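I Will Keep Frogging, Thank You

Last winter I ripped out a whole sweater. Front, back, one and a half sleeves, gone in an evening while my husband sat across from me making little wounded noises every time I pulled. He thinks yarn that has been turned into something should be allowed to stay that way. A lot of crocheters seem to agree with him, and I'd like to argue the point.

There's a mood going around in the groups I belong to that says mistakes are charming and you should leave them in. Handmade is supposed to look handmade! I get where it comes from. Plenty of beginners give up the hobby over a wobbly edge, and if "leave it, it's lovely" keeps them going, then fine, leave it. But I've been at this for years now, and somewhere along the way the kind advice turned into a rule. Post a picture of a pile of crinkly yarn and people act like you drowned a kitten.

The sweater was in a wool called Matić, a sort of dark mustard, and I'd been saving it since my sister brought it back from a trip. I picked the Harovside pattern because everybody was making it. By the time I got to the second sleeve I knew the shoulders were wrong for me. I kept going anyway, for three weeks, telling myself blocking would fix it. (Blocking will not fix a shoulder.) I'd have worn it once, to be polite to myself, and then it would have gone in the cedar chest with the others.
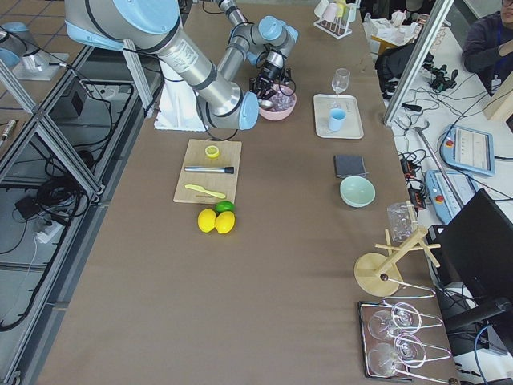
Hakim Chin
Contributing writer and weekend pattern tester

So I frogged it. I wound the wool into hanks around the back of a kitchen chair, tied them in a few places, gave them a soak in the sink and hung them over the shower rod overnight. In the morning most of the kinks had dropped out and I had my Matić back, a bit fuzzier than before but perfectly good. It's a plain cardigan now and I wear it to the grocery store, to work, to bed if I'm cold.

My friend Ilze Sepp disagrees with me on nearly all of this. She has an afghan on her couch with two rows where she clearly lost count, and she can tell you what was going on in her life during both of them. I love that blanket and I'd be upset if she touched it. A blanket can carry that sort of thing, though, because it only has to lie there and be warm. A sweater has to go over your head and sit right at the neck, and no amount of memories will make it stop riding up in the back.

I'll admit there are yarns I won't frog. Mohair, obviously. I tried it with a ball of Skallura in November and ended up with scissors, a headache and a lap full of fluff. If the yarn fights you that hard, give the thing away to somebody with different shoulders and move on.

What bugs me most is the word "wasted." People say it with such sympathy: oh no, all those wasted hours! But I liked those hours. I listened to over thirty chapters of a terrible mystery novel and got much better at the post stitch, and I got to use the same wool all over again for free. At what good yarn costs these days I'm pretty happy with that deal.

There's an Irkano shawl on my hook right now, by the way. The border is pulling in on the left side and I think I've known it since last night. I'm going to do one more row and see.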